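### 3.2 Le grossiste comme point d'entrée unique

Terrain mené en deux temps, chez Brulton puis chez Zomholm. Même modèle dans les deux cas : le grossiste achète à des fabricants de mercerie, de tissus au mètre et de papeterie créative, puis revend en petites quantités aux boutiques. Une seule commande, une seule facture, un seul franco de port. Échantillon : 968 bons de commande, saisis à la main par Abdelilah Lahlou, doublons retirés avant codage.

Premier constat, le nombre de fabricants par commande. Médiane à six. Les boutiques qui passent en direct plafonnent à deux, le plus souvent un fournisseur de fil et un de tissu. Ecart net, mais à lire avec prudence : les minimums de commande ne sont pas les mêmes (voir 3.4). Les références textiles sont codées à part, pièces finies comprises, selon la grille Slaoui, révisée en août.
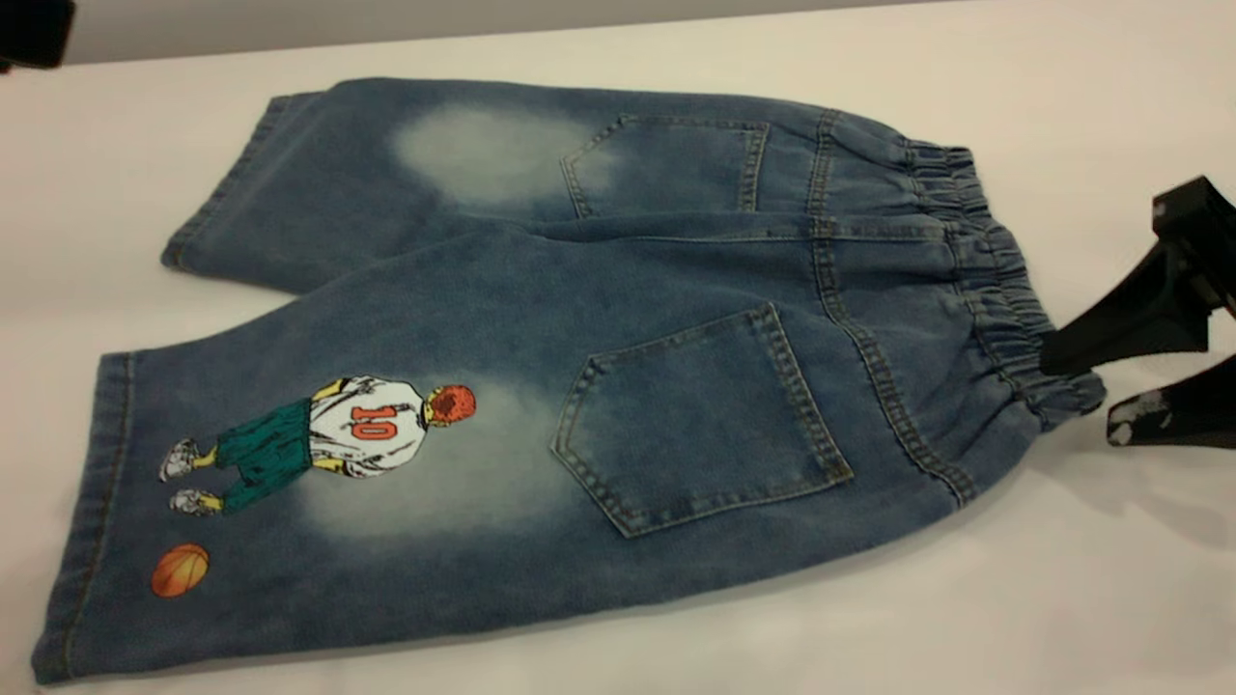
**Figure 2.** Short en denim bleu délavé, posé à plat, côté dos visible.

Deuxième constat : les ruptures. Presque 37 % des bons comportent au moins une ligne reportée. Chez Brulton le report est automatique, la boutique ne voit rien avant la livraison. Chez Zomholm il faut confirmer, d'où des annulations plus fréquentes en fin de saison. Les gérantes interrogées s'en plaignent peu. Ce qui revient dans les entretiens, c'est plutôt le délai sur les nouveautés : les collections arrivent chez le grossiste après la sortie officielle, et les clientes les ont déja vues en ligne.

Reste la question du prix. La remise consentie par le grossiste est plus faible qu'en direct, tout le monde le sait. Mais les frais de port groupés compensent une partie de l'écart, surtout pour les petites boutiques sans réserve. Calcul refait avec les tarifs Relura, même sens, amplitude moindre. Les commandes de salon n'ont pas été intégrés ici, conditions trop particulières ; elles sont traitées séparément en 3.5.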